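Workshop Tips: Recording Knife-and-Bin Examples for a Two-Arm Table

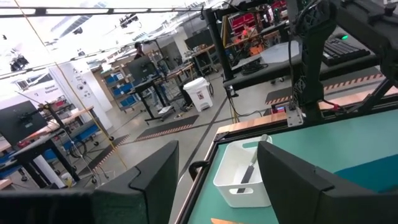 Aravind Devadiga

These are the notes I give to new operators at Brovcombe before they record their first examples of putting a knife in a bin and taking it out again. Most of them apply to any kitchen tool with a handle. Updated 2025-03-18.

Setting the table

Use one bin and one knife for a whole batch. A white plastic bin with a cutout handle is fine. Turn the cutout toward a different side every few examples, or the system learns to look for the oval and gets lost when it isn't there.

Wipe the tabletop before you start. Crumbs and tape scraps show up in the wrist view far larger than you expect.

Put away anything that doesn't belong to the task. If something small has to stay on the table, leave it there for the whole batch.

The knife

Dull the edge with a file and round off the tip before the knife goes anywhere near the arms. Do this even for a cheap one. Wrap it in a towel when you carry it across the room.

Vary how it rests. Handle down with the blade leaning over the rim is the hard case, and we never have enough of it. Lying flat is the easy case and people record far too many. Out of 443 examples we kept in January, most were flat.

Shiny blades glare under strip lights. Moving the bin a few inches usually fixes it. Don't rub anything on the blade to take the shine off, as it ends up on the finger pads.

Never reach into the bin while the arms are live. Pause, wait for the light on your station, then reset by hand.

Driving the arms

Open the fingers wide well before you get to the bin. Late opening is the most common fault I see, and it teaches the arm to bump the rim.

Come in over the handle. If the handle is low in the bin, go down slowly and stop for a moment before closing.

Park the arm you aren't using up and to the side, in the same spot each time. Check that its cable hangs in a loop and isn't pulled tight. We lost a day at the Hiritz site to a cable that had worked its way out of the plug.

If you miss the grasp, try again up to 3 times, then drop the example. A miss followed by a clean recovery is worth keeping. Mark it "recovered" in the Hurkora sheet so that it can be sorted out later.

Keeping a batch clean

Record for about 11 minutes, then stop and look at 5 of the clips from start to finish. Look at the wrist view first. A camera that has slipped a little in its mount will tilt everything, and it is easy to miss on the small preview.

Keep the overhead lights the same for the whole batch. If somebody switches a row off, start a new batch and write it down.

People walking past in the background are all right. Hands over the table are not. Cut those clips.

Standing on a mat helps on long shifts. Keep its edges flat and keep cords off the walking path.

At the end of the shift, empty the bin, wash the knife, dry it and put it back in the Farahani drawer with the other dulled blades. It should never go back to the lunch room.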